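Sighting is the skill that pool swimmers skip, and then they get to their first lake swim and wonder why they've covered a third more distance than everyone else! I spent my first open water season zigzagging around Eynon Reservoir like a lost duck. Once I learned to look up properly, I took minutes off my loop without getting any fitter. You can learn the basics in a pool this week, so let's get into it.

## What you need

- Goggles with a wide lens, clean and defogged
- A pool lane, preferably a quiet one
- Something bright to look at: a water bottle, a kickboard stood on end, a towel on a chair

Put the bright thing on the deck at the far end of your lane, a little off center. The black line on the bottom is going to try very hard to help you. Ignore it.

## Step 1: Crocodile eyes

Most beginners lift the whole head, the hips drop, and the legs sink. It feels like swimming uphill. What you want is only your eyes above the surface, with your mouth and most of your nose still under.

Try it standing in the shallow end first. Lower yourself until the water is right below your goggles and look at your bottle. That's all the height you need on a flat day. Now push off and swim six strokes with your face down, lift to crocodile eyes for a moment, and put your face back in. Press down lightly with your leading hand as you lift, and kick a bit harder for that one stroke.

Swim four lengths like this and don't worry about breathing in the same stroke. We'll join the two up next.

## Step 2: Look, then breathe

This is the part I love, when it clicks it feels so smooth. Look forward as your leading hand starts to press, then let your head roll to the side as the other arm comes over, and take your breath there. Eyes forward, roll, breathe, face down. One movement.

If you get a mouthful, you're trying to breathe while facing front. Wait for the roll. 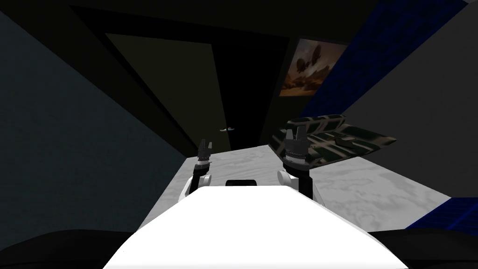

*By Alcides Taipe | Open Water Basics | Filed in April*

## Step 3: Take snapshots

You won't see everything in one look, and you don't have to. Think of each lift as a quick snapshot. The first one might give you only a blur of trees, the second an orange smudge, and the third tells you the smudge is your buoy. Three quick looks on three consecutive breaths cost you far less than one long stare with your legs dangling.

In the pool, have a friend move the bottle while your face is down. See how many looks it takes you to find it again. (My training group plays this for coffee, and I have bought a lot of coffee.)

## Step 4: Find out which way you drift

Nearly every swimmer pulls to one side. In an empty lane, close your eyes, swim ten easy strokes, then stop and open them. Keep a slow, soft arm entry so you don't smack a knuckle on the lane rope. Do it five times. If you end up near the left rope four times out of five, that's your drift, and you'll know to check for it outdoors.

## Step 5: Go big

Buoys are small and they hide behind waves. Before you get in, stand at the water's edge and find something tall behind the buoy – a chimney, a gap in the trees, a roof. At Nollcombe I use the boathouse roof for the outbound leg, and for the return there's a lovely big pine that you can see from anywhere on the lake.

Do this for every turn, and remember that the low sun can wipe out a landmark that was perfect the evening before.

## A practice set

This one comes to 3,000 yards, so halve it if you're newer.

- 400 easy
- 8 x 50, sighting twice per length, 15 seconds rest
- 4 x 300 steady, sighting every eight strokes
- 4 x 100, sighting on three breaths in a row mid-length
- 400 pull, no sighting, enjoy the rest for your neck
- 200 easy

Your neck will probably complain the first couple of times. Keep the lifts low and it settles down.

When you move outdoors, go with a partner and a bright tow float, and start with every six strokes. Stretch it to ten or twelve once you're holding a straight line. In chop, time your look for the top of the wave.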